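Mokthorpe Home & Garden Help
Forum > Kitchens > Surfaces and finishes

Oil or hard wax for a pale wood counter?
Posted by gronderdale_gran, December 2023

Hello everyone, and thank you in advance for reading all this. We moved into our house in July and I finally got the wood counter I've been wanting since I was a newlywed. The man who installed it put on one coat of something and told me to "keep it oiled," and then he was off to his next job before I could ask with what. My neighbor swears by plain mineral oil from the drugstore. My son says to buy hard wax oil and be done with it. I bake bread most mornings, so there's flour and water on it all the time, and I would hate for it to turn orange like my mother's did. What do you all use, and how often? I do have a food-safe bottle of Vandenberghe oil that I could start with, if that's any good.

drellden_dan

Congratulations on the new counter! I put mine in 20 years ago and I still pat it when I walk by, so I know how you feel. Both your neighbor and your son have a point, but first you need to find out what that one coat was. Put a few drops of water on a clean spot and go make yourself a cup of coffee. If the water is still beading when you get back, there's a finish on there doing its job and you can leave it alone for a while. If it soaks in and leaves a dark spot, the wood is thirsty.

For somebody who kneads right on the counter, I'd go with mineral oil. It stays pale, it's cheap, and you can touch up one corner without redoing the whole thing. Wipe it on, leave it overnight, buff off what's left in the morning. I did mine weekly for the first month and then monthly. The orange color on your mother's was most likely linseed oil or an old varnish.

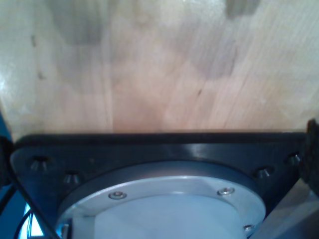

Pale strips with the grain running straight, the kind of color you want to keep.

Don't worry about little flecks and darker patches, by the way. I fussed over every one of mine the first year, and now I'd miss them.

countertop_carl

Hard wax. Mineral oil is a waste of time.

pieandpatience

I have to stick up for the wax a little, though I'd say it more kindly than Carl! I switched after my third child, when I just couldn't keep up with the oiling, and it has been a great relief. You do have to sand back first, and any mineral oil in the wood can keep the wax from curing properly, so please decide before you open that bottle.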